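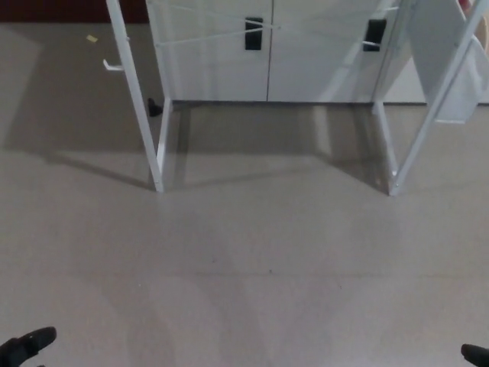

The fault that stopped the Lennox service robot at our Skostulby site in April has been recorded in the incident log as a "minor gripper event." I believe that entry is wrong, and that the way we arrived at it should concern anyone who signs off on machines that work near people. The task was an ordinary one: approach a two-door cabinet, open it by its recessed handle, and take out a tray. Between the robot and the cabinet stood a tall rack on slanted metal legs, with thin white cords running between the uprights and some of them passing in front of the left-hand handle. The robot's planning software registered the legs and kept well clear of them. It did not register the cords. The left finger closed on the handle with a cord inside its grip, and when the arm drew back, the rack came with it.

No one was hurt. The rack fell to one side and the arm continued to pull for 2 seconds before the force limit ended the motion. Our operator, Fraser Shearer, had already reached for the stop button. The limit had been set by the integrator, Posano, to allow for a stiff cabinet door, and it performed as set. Every component, taken singly, met its specification. This was the main finding of the review, and it is the finding I object to most.

A force limit chosen for a door is a poor guard against a cord. The door offers resistance at once and in a known direction. A cord offers almost none until it draws tight, and by then the load may be on something a meter away, or on someone. The supplier's test record lists 2,400 door openings, of which 1,935 were completed without operator help. I have read the summary twice. It reports on hinges, handles, lighting and floor surfaces, and it contains no trial in which a thin, flexible object lay across the path of the hand.

Zomano, which owns the site, has replied that the rack should not have been left there. I understand the position, and the house rules do ask for 40 inches of clear floor in front of storage. However, the robot was purchased for rooms in daily use. People dry things, lean boards against walls and run extension leads to wherever the outlet is not. If safe operation depends on a rule the staff break every afternoon, then the rule is carrying a load that belongs to the machine - and the purchase papers ought to have said so.

Asger Steinarsdóttir, who led the review, argued in the closing meeting that thin objects are a known limit of depth sensing and that the industry accepts it. She is right on the first point. On the second, I would ask who exactly has done the accepting. The limit appears in an appendix to the manual. It was not mentioned in the training given to Mr. Shearer, and it was not mentioned to the staff who share the room with the robot.

The log entry should be reopened and the event classed as an undetected entanglement. The pull limit should be lowered for the first part of any door motion, even at the cost of more failed attempts on stiff doors. Cords, wires and straps should be added to the acceptance tests before the second unit is delivered. Until then, the cabinet can be opened by hand.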